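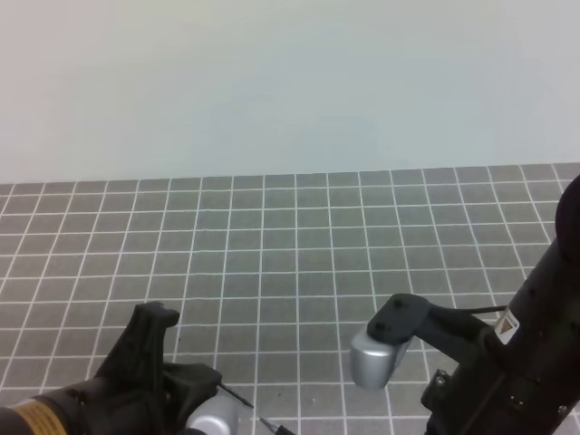

Grey mat, white squares, pale wall.

In Defence of the Squared Mat

5 October is not a day on which I planned to write about mats, but last week I had a small disagreement in the sewing and paper-craft room in Ritumcombe, and it has stayed with me. The question was whether the tables there should be covered with squared mats or left as they are. I was for the mats. I spoke badly, as I often do when I must speak quickly in English, and so I would like to say it again slowly.

The argument on the other side is a good one. A squared mat, they said, makes people stiff. You put down a piece of cloth, you see the lines, and at once you want the cloth to obey the lines. A beginner who should be learning to feel the material looks at the squares instead. One lady said that it is like teaching a child to draw on mathematics paper. She meant this as a criticism. I learned to draw on mathematics paper, and I did not know until then that it was a criticism.

In the town where I grew up, Baltovard, all the school notebooks had squares. Lined paper was something we saw in foreign films. We wrote our poems in squares, one letter to each if the teacher was strict, and we drew our horses and our houses in the same notebooks. I still think a page with only horizontal lines is half finished. It tells you where to stand but it does not tell you how far you have walked. Perhaps this explains my whole opinion, and the reader may stop at this point if he or she was raised on lined paper and is happy with it.

But I believe there is more in it than habit.

When I came to Plaltley I took a room with a table that was a little crooked. I cut paper on it for two winters, mostly for book covers, and I could not understand why my covers were never right. I bought a better knife. I bought a steel ruler, and then a longer steel ruler. The covers still had one corner which went out, like a foot from under a blanket. The fault was in the table, or more exactly in my trust of the table. I was lining up each sheet with the table's edge, and the edge was not straight to the side. The eye is very willing to believe an edge. If you have nothing else to compare it with, you will follow it wherever it goes.

Then I bought a squared mat from Moschos, the shop behind the bus station, which sells buttons, glue, curtain hooks and all the other things that I always need on the day it is closed. I paid 18 pounds and thought it was too much. The first cover I made on it was straight. I put the mat down a bit crooked on the crooked table and it did not matter at all, and this is what I tried to explain in Ritumcombe. The mat carries its own order with it. You may put it on any table, even a poor one, and inside its borders everything agrees with everything else.

I know very well that a grid can lie too. Look at any squared surface from a low chair and the far squares become small and flat, and the lines open out towards you like a fan. No one who sees this thinks that the squares have changed. We correct it without effort. I find this a rather beautiful ability, and I think it answers the lady with her mathematics paper. A grid trains the eye. After some months with the mat I began to notice when a picture was hanging badly, and when a shelf was lower on one side, and I noticed it with no mat near me. I am told that this makes me tiring to visit.

There is also the matter of colour. The first mats I saw were green, and for a long time I believed that they must be green, as a billiard table must be. I now prefer grey. On green, every paper looks a bit more red than it is, and I have twice chosen a thread on a green mat and been sorry by the window. A middle grey with thin white lines asks for nothing. White thread can be seen on it and black thread can be seen on it. So can every speck of dust, I admit, and one must wipe it more often than one would like. I wipe mine with a damp cloth in the evening and leave it flat until it is dry. Please do not stand it against a radiator. I did this once and it took the shape of a roof tile, and although I kept it for a month under the dictionaries it never completely forgave me.

Behind the table I would have a plain wall, if anybody asked me. This was the second part of our disagreement and here I was quite alone. The room in Ritumcombe has a board above each table with samples, notices, a calendar and many postcards. It is friendly. I like it when I arrive and I do not like it when I work. A pale wall with nothing on it is restful behind a surface that already has many lines. If both of them are busy, I do not know where to rest my eyes between one cut and the next, and it is in this moment of rest that I usually see my mistake.

I should be fair about the cost, as it was mentioned to me with some force. For all the tables the price was 173 pounds, and the money would come from the same envelope as the new lamps. I am not against lamps. Good light is more important than good squares, and if there were truly only one choice I would take the lamp and draw my own lines with a pencil. But the room had 1,954 pounds in hand at the end of the summer, as the sheet on the door says, and so I think we can see the lines and also have them.

What I do not accept is the idea that measuring is the enemy of feeling. I hear it often in this country, and it is said very kindly, usually to comfort a person whose work is crooked. "It has character." Sometimes it does. A bowl may lean and be lovely. But a box whose lid does not close has no character, it is only open. The person who made it knows this, and goes home a little sad with her open box, and perhaps does not come back. I have been this person. I would have been much more grateful for 17 squares to count along the edge than for the kind word.

And the free work, the work with feeling - I do that on the mat as well. When I cut leaves and birds, I do not look at the lines. They go under the paper and are silent. One can ignore a grid any time one wishes, whereas I have never been able to imagine one accurately enough to cut by it.

The room will decide later in October. I have been asked not to bring my own mat to the meeting as a demonstration. I will bring only a sheet from an old notebook, a squared one, with my points written on it in order, and this time I will read them out slowly.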